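27. Juli, Werkstatt Ellberg

Heute endlich wieder am Indigo gewesen, und ich muss gestehen, ich habe mich schon beim Frühstück darauf gefreut. Die Küpe im großen Topf roch streng, aber gut, und obenauf stand eine schöne kupferne Haut. Angesetzt ist sie noch nach dem Rezept von Toshiko Kinoshita, also mit Weizenkleie und einem Schluck Sake – den Sake hat Aurelia gestiftet, vielen Dank noch einmal dafür!

Gefärbt habe ich fünf Stränge vom Leinen aus dem Juni, zusammen 768 Gramm, jeden in kurzen Zügen, dazwischen lange an die Luft. Der erste kam fleckig heraus, da war ich wohl zu ungeduldig beim Netzen.

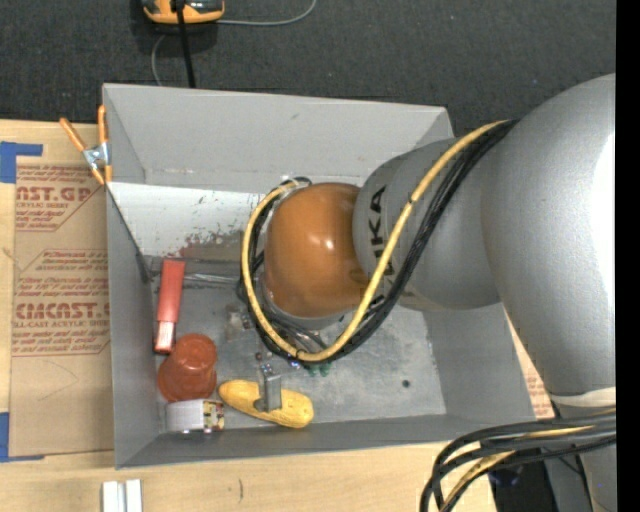 Die übrigen habe ich über Nacht einweichen lassen, und siehe da, das Blau sitzt viel gleichmäßiger, fast so tief wie auf Toshikos alter Musterkarte. Beim Spülen sind trotzdem nahezu 100 Liter Wasser draufgegangen, das müssen wir beim nächsten Mal geschickter anstellen.

Für Aurelia Hubmann: Bitte die Küpe morgen nur sanft rühren und keinen Kalk nachgeben, bevor du den pH gemessen hast. Der fleckige Strang hängt noch hinten an der Leine, den möchte ich ein zweites Mal färben.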